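# Can a machine tidy the toy box yet?

Isla Guthrie asked me this after my last page on clearing the playroom, and I promised her a proper answer.
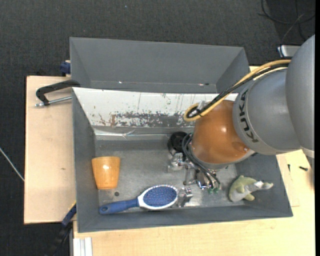 The short one is "a bit, and slowly". The long one is that picking odds and ends out of a bin is about the hardest easy job in the house. A cup, a hairbrush and a soft toy all want holding differently, and you and I do it without looking while shouting up the stairs about supper! A robot arm has to work out each one afresh. The cup is round and smooth, the brush lies flat along the side, and the toy squashes and has a tail at one end.

My friend Hongjun Xiao follows these things closely and tells me of a trial at Drosside with 1,212 picks, of which 527 were soft things. The soft ones gave almost 137 fumbles – which is still better than my nephew.

So until one turns up at the door, a few habits that help (and would help a machine too, I dare say):

- Keep the bin shallow and wide. Deep ones swallow hairbrushes.
- Don't let things lie hard against the side, as there's no room to get fingers round them. Give the bin a gentle shake first.
- Take the soft toys out before anything else and pop them in a bag of their own.
- Clamp or wedge a bin that slides about on the worktop. I use 2 clamps from the shed.
- Hang brushes up by the hole in the handle, if they have one – a cup hook does nicely.

Isla wants to know about folding towels next. I've told her August, once the jam is done.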